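News > Press releases > Labor

Lab and technical workers' union at Cleltside elects new executive

27 October 2025
By Jasper Timmermans, press desk

Members of the Cleltside Laboratory and Technical Workers' Union have elected Els Verschueren as president for a three-year term. She succeeds Jeanine Martens, who led the union for two terms and could not stand again under its rules.

The vote was held by mail and online over two weeks in October. Of the union's 3888 members, 2731 returned a valid ballot. Verschueren won in the first round against two other candidates. The count was overseen by an outside election officer, and no complaints were filed before the deadline.

Ladi Bassey was elected general secretary. Bassey has worked as a shop steward at the Walura site for nine years and was part of the bargaining team in the last contract round. Surachet Thepsuriya was returned unopposed as head of finance. Six regional seats were also filled. The seat for Vistlow remains open after its only candidate withdrew, and a separate vote will be held there early next year.

"Members told us during the campaign that they want shift schedules they can plan around and pay steps that are applied the same way at every site," Verschueren said. "Those two points go to the top of the list when we sit down with employers."

The new executive will take over bargaining with Visser, the largest employer in the union's area, where about 1000 members are covered by an agreement that runs out next spring. Talks are due to open in January. The union will ask for a written limit on short-notice shift changes, a single pay scale for technicians, and paid time for safety training.

Delegates also approved two changes to the bylaws. The first lets members on temporary contracts vote from their first month of dues - until now they had to wait six months. The second lowers the number of signatures needed to call a special meeting from 100 to 70. Both changes take effect at once. A proposal to move the general meeting to every second year was voted down after a short debate.

Martens will stay on as an adviser without a vote until the end of the Visser talks. In her closing report she thanked the stewards and asked the incoming executive to fill the vacant post of legal officer soon.

The full results by region, the revised bylaws and the minutes of the general meeting are available to members from the union office. Nominations for the Vistlow seat can be sent to the same office in writing and must carry the names of two members in good standing from that region.

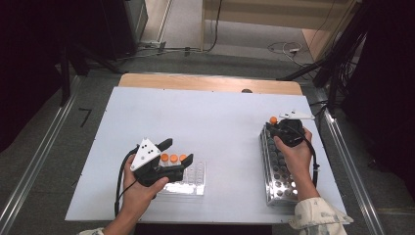
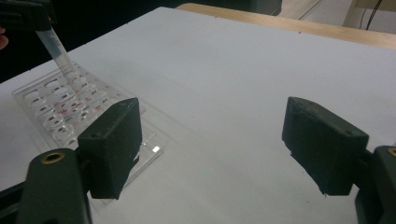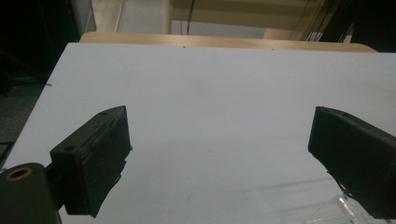
White-topped tables with light wood edging.

Press contact: Jasper Timmermans, press desk, Cleltside Laboratory and Technical Workers' Union | © 2025 | Back to top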